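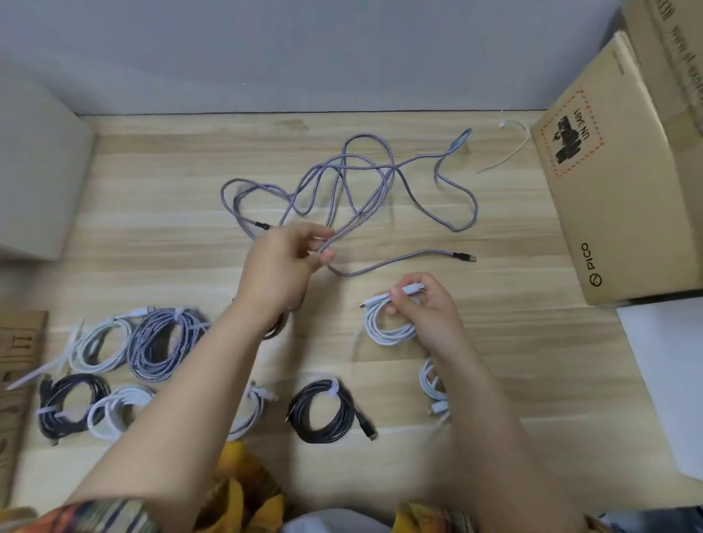

10 Jun 2025
by Perrine Moulin

We need a milking helper at Pistow! We have two does due to freshen in June, plus the four already in milk, and I can't be at every show and home in the barn too. Mornings only, and you'd get paid $500 a month plus all the milk you can carry. Hoarau kicks -- she's sweet otherwise, I promise. Experience is nice but I'm happy to teach. Call or just stop by after chores.

Recent posts
Curkach buckling sold
Wasturum show results
Hoarau's first kids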